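Home | Machines | How It Works | Glossary | For Teachers

How a Laundry Robot Gets Its Check-Up

Last updated Feb 22, 2024

A robot arm that loads laundry has to be looked after like any other machine. The arm in this article is called Matard. It has one job, which is to put clothes into a front-loading washing machine and take them out again. The arm and the washer together are called a cell. A cell is a work area set up for one task.

Parts of the arm

The arm is made of stiff links connected by joints. Each joint has a motor that turns it and a sensor that measures how far it has turned. At the end of the arm is the wrist. Bolted to the wrist is the gripper, which has two fingers that open and close. A small camera is fixed near the gripper, so the computer gets a view of whatever the fingers are pointing at.

Finding the washer

The arm does not know where the washer is until someone teaches it. A technician moves the arm slowly to a few fixed points on the washer and saves the position of every joint at each point. This is called teaching. The computer uses the saved points to work out where the round opening is and how the washer is turned.

Washers can creep across a floor when they spin. If the washer moves even a little, the saved points are wrong, and a finger could bump the metal or pinch the rubber seal. For this reason the points are checked after every 12 loads.

The check has four steps:

1. Stop the arm and make sure the drum is still.
2. Open the washer door all the way.
3. Move the arm at its slowest speed to the first saved point.
4. Compare the new camera picture with the saved one.

The rubber ring around a washer's opening is called a gasket. It keeps water in when the door is shut. The drum behind it is stainless steel with holes in it, so water can drain out of the clothes. 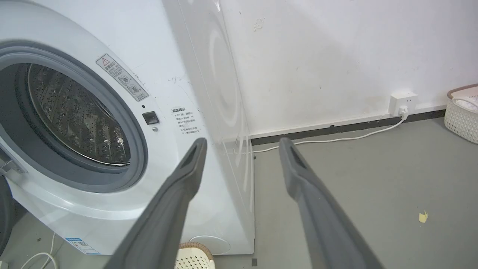 Zoi Zacharopoulos says that the slow speed is the step people most want to skip, and that she has replaced two bent fingers for teams who skipped it. At slow speed there is time to press the stop button before anything touches.

If the two camera pictures do not match, the technician teaches the points again. This takes 23 minutes.

Cleaning and wear

Lint is made of tiny loose threads. It collects on the gripper and can make the fingers stick. The technician switches off the power, wipes the fingers with a dry cloth, and then cleans the camera lens with a softer one. A dirty lens makes edges look blurry, and the computer may place the opening in the wrong spot.

The finger tips wear down from rubbing on cloth. Matard's last pair was changed after 285 loads. The pair before that lasted almost 394, but those loads were mostly towels.

After new tips are fitted, the gripper closes on a metal block of known width. The computer reads the finger positions and stores them as the new starting values.

Comments (3)

Pantelis Liapis: My class wants to know if the washer has to be taught too. Or only the arm?

Zoi Zacharopoulos: Only the arm. The washer runs its normal program.

Kermani: what happens if a sock falls on the floor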